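Wrist camera only vs. wrist plus overhead for board handling – results and a question

palletjack_ms
Posted April 12, 2019

I've been comparing two ways of training a pick and place policy on circuit boards, and the result isn't what I expected. Posting it to see if anyone can poke holes in it.

The task: the gripper takes a bare board by its edge area and sets it down in a metal tray. Same arm, same fingers, same boards for both versions. Version A gets only the wrist camera. Version B gets the wrist camera and a fixed overhead camera. Both were trained on the same 1168 demonstrations, all recorded by hand with our teleop setup. We call the data set Sarora, after nothing in particular.

I ran 1000 trials per version. Version A placed the board correctly in 83 percent of them. Version B did 11 points worse. I counted a trial as correct if the board ended up flat in the tray and nothing on it touched the rim on the way in.

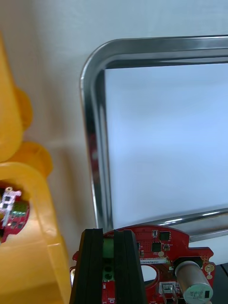

The boards are the awkward part. They have an irregular outline and parts that stick up, so the fingers can't close just anywhere. If the grasp is off by a little, the board tilts and a corner comes down first. Most of the failures in both versions were that kind.

My current guess is that version B leans on the overhead view too much in the last few centimeters, where that view is least useful. I'd like to hear other explanations before I write this up.

gearlash
Replying to palletjack_ms

Did you move the overhead camera at any point between recording and testing? Even a small bump will do this. We lost a month to it on the Curus arm last September. The wrist camera moves with the hand so it doesn't care, but a fixed camera that has shifted a few millimeters will wreck everything downstream.

palletjack_ms
Replying to gearlash

It's bolted to the ceiling rail and I checked it against a printed target at the start and end of every test block. No shift that I could measure. The lighting was the same too, as far as I can control it.

fanonia_lab
I don't buy the explanation. If the network can see both views, it should learn which one to trust at which distance. That is the whole reason for training it on demonstrations. A drop that big with more information says to me that version B is undertrained. Two image streams need more steps to settle. Did you train both for the same number of steps?

palletjack_ms
Replying to fanonia_lab

Yes, same number. I picked the checkpoint by validation loss and both curves were flat by then. Version B had the lower validation loss, for what it's worth.

fanonia_lab
Lower validation loss and worse trials is a classic sign that the loss isn't measuring what you care about. I would still run B for twice as long before saying anything about cameras. Fanonia (our code base, free to use) has a script that tests every saved checkpoint on the arm. It takes forever but it answers the question.

tin_snips
I disagree with the "just train longer" advice. We saw the same thing on connectors. With the overhead view included, the policy picked up on where the operator's setup happened to be on the table and more or less memorized it. It looked great on paper. When we blanked the overhead image for a random part of the training samples, the gap went away. No extra steps.

Look up the Urbańczyk split if you haven't. You hold out whole table layouts instead of random episodes. If B's validation loss jumps under that split and A's doesn't, you have your answer.

gearlash
Seconding the layout split. Also, how shiny is that tray? Our wrist-only policies had trouble with polished metal – the rim picks up reflections from whatever is next to it, and they change as the hand moves. I'm a little surprised A did so well.

palletjack_ms
Replying to gearlash

Shiny. I tried a matte tray early on and A did slightly better with it, but the people who asked for this use steel, so I went back. We do vary what sits near the tray during recording, and I think that helps with the reflections. I haven't tested that on its own.

palletjack_ms
Replying to tin_snips

My validation episodes were random, so I can't rule out what you describe. I'll redo the split by layout first, since it doesn't cost any arm time, and then try blanking the overhead view.

fanonia_lab
Fine, but please report the longer run as well. If you publish "the extra camera hurts" and it was a training budget problem, people will be quoting it for years.

tin_snips
Fair. I'd put both in the same table.

palletjack_ms
Will do. The longer run can go overnight. The trials are the slow part, so expect the split results first and the rest when the arm is free again.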